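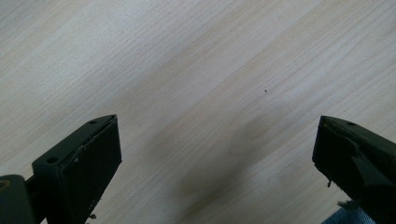
Pale table top, straight grain: oil, soap or hardwax?
Forum > Indoor wood > Surfaces and finishes

prerow88
Hello everybody. I have a question about my table and I hope it is the right section. The top is a very light wood with fine straight grain, almost cream color. I bought it second hand in June and I do not know the species. The seller said only "nice wood, no varnish".
I want to keep it as light as it is now. My mother put oil on a table like this and in one evening it became yellow like honey. She likes it, I do not. We eat on it every day and I have two children, so there is jam, there is glue, there is everything.
What would you take? Soap, white oil, or this hardwax product where they promise that you see no difference?

curau
Soap. I have used soap flakes on my kitchen table for many years and it is still pale. You mix the flakes in warm water, you wipe it on, you wait a few minutes and you take off the rest with a dry cloth. When there is a stain you wash again.

Fionnuala Foley
I must disagree a little with curau. Soap is beautiful, but with small children you will wash that table all the time. Red wine and beet juice go in if you do not wipe them at once. I had soap on a desk and I gave up before the winter. For a dining table I would take a hardwax oil with a small part of white pigment. Try it on the underside first.

curau
A desk is a different thing, you put your arms on it all day. And if a soaped top gets a bad place, you sand only this place and soap it again. With hardwax you see the border of the repair.

Fionnuala Foley
On a dark wood I see the border too. On my light one I do not find it anymore, and I know where it is.

bostano
Before you decide, please check if it is solid wood or veneer. Look at the end of the top. If the grain lines from above continue over the edge and you see end grain on the short side, it is solid. If there is a thin strip glued on, be careful with sanding. I went through a veneer once with 80 grit and I still feel sorry about it.

prerow88
Thank you, this I did not think about. I looked with a lamp and on the short side I see end grain, so I believe it is solid. How fine must I sand? And do I need to raise the grain first?

bostano
Yes, wipe it with a damp cloth, let it dry overnight, then 180 by hand, always along the grain. Stop there if you use oil. If you go too fine the oil has difficulty to go in.

curau
For soap I go to 240. And vacuum the table before you start, then wipe it. One hard crumb under the paper makes a scratch across the whole top, and on light wood you see it each time the sun is low.

cronin_4
I will be the unpopular one: water-based matte varnish, 2 thin coats. It stays pale, you wipe it with a sponge and you forget about it. I did it when my kids were small and I would do it again.

Fionnuala Foley
It is practical, I agree. But it feels like plastic under the hand - for me this was the reason to sell mine.

cronin_4
Depends on the brand, I think. Mine feels fine.

prerow88
So many opinions :) I made three test fields on the underside: soap, white hardwax, and the varnish of cronin_4 (my neighbor had a rest in a can). Today the soap is the lightest. The hardwax is a bit warmer but I like it more than I expected. I will put a spoon of jam on each one tonight and wash it off in the morning.

bostano
Put also coffee. Jam is too easy.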